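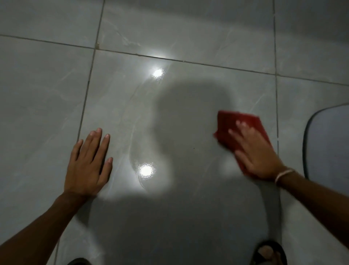 Home | News | Visits | Conservation | Contact

Print this page | E-mail this to a friend

Open day at Nyaga: two otters and a long queue for soup

February 10, 2020

The Nyaga sanctuary opens its breeding wing to outsiders twice a year, and the winter date is the one the regulars prefer, on the grounds that the weather keeps everybody else at home. It failed to do so this time. The car park was full before ten and I left my car in a field that had plans for it.

We were met by Upendo Wanyama, head keeper for small carnivores, who divided us into groups of 16 and asked us to keep our voices down. My group contained a man with a whistling cough. We did our best.

The wing holds a pair of Asian small-clawed otters. Esano, the male, was moved in last October, and Zodik, the female, has lived at Nyaga since she was a cub. The two were kept either side of a mesh door for several weeks so that they could get used to each other's smell, then allowed to meet. According to Wanyama they ignored one another for a morning and then had a loud disagreement over a crab. They now sleep in a heap, and the keepers regard this as progress.

There are no cubs yet. A woman near the front asked when there would be, in the tone people use on newlyweds, and was told that the otters had not said.

Feeding was at eleven. Each animal got sprats, mussels and a bit of boiled egg, handed through a chute, and Esano carried his egg off behind a log to eat it in private. I would have liked longer here, but the next group was already breathing on the glass behind us.

After that came a talk by Shiyu Ye on the studbook, the record that decides which otter is introduced to which. It lists 734 animals, living and dead, and she knows an alarming number of them by name. The slides were small and the room was cold — I learned a good deal about inbreeding with my gloves on.

Lunch was leek soup from a hatch by the tapir house. The tapir, Jasirness, slept through all of it with her back to the public. Her sign says she is most active at dusk. The gates shut at four.

The summer opening will be announced on the sanctuary noticeboard. Booking is by telephone, and they do pick up if you let it ring.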